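Purnden gripper comparison

The Purnden gripper comparison was a bench study of two-finger robot grippers carried out at the Prukevcombe workshop. It set a parallel gripper with textured fingers, sold under the name Flollo, against an older smooth-jawed model on thin and transparent objects.

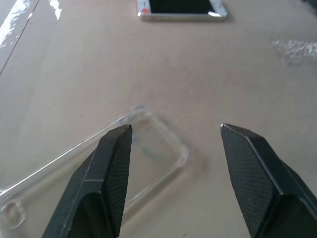 According to Dayana Varela, the choice of fingers mattered less than the choice of camera, and the study should have tested two wrist cameras before it tested any gripper. Her objection was printed with the first summary and is still the one most often raised.

Background

Purnden began in March as a way to settle an argument over replacement fingers. The workshop had been using smooth jaws for boxes and small parts, and operators found them poor at lifting anything that lay flat. Tekle Wolde wrote the test plan and Tsion Gudeta set up the arm and controller. The object set leaned toward items that are hard to pick up from a table, among them clear plastic phone cases, cards and thin lids.

Method

Each gripper was mounted on the same arm and driven by the same controller, with a small camera at the wrist. The operator opened the fingers wide, lowered them over the object and closed them at a fixed speed. A trial counted as a success if the object was lifted and held until the arm reached its raised position. Grip force was capped at 80 percent of the rated limit for both models. In all, 194 trials were logged. Runs stopped by a controller fault were repeated and do not appear in the total.

Results

The textured fingers did better on phone cases, mostly when they closed on the raised rim. On flat cards there was little to choose between the 2 grippers - both tended to push the card along the table. The beveled tips of the Flollo fingers helped in tight spots but gave less contact on tall objects.

Clear plastic also caused trouble for the camera software, which sometimes took glare on the tabletop for an edge. Nahom Seyoum later wrote a filter for this, known in the workshop as the Seyoum mask. It was not used in the logged trials.

Later work

The summary is dated September 19, 2021. A follow-up by Ebuka Danladi kept the textured fingers and changed the camera angle, partly in answer to Varela. Its trial logs have not been merged with the original set.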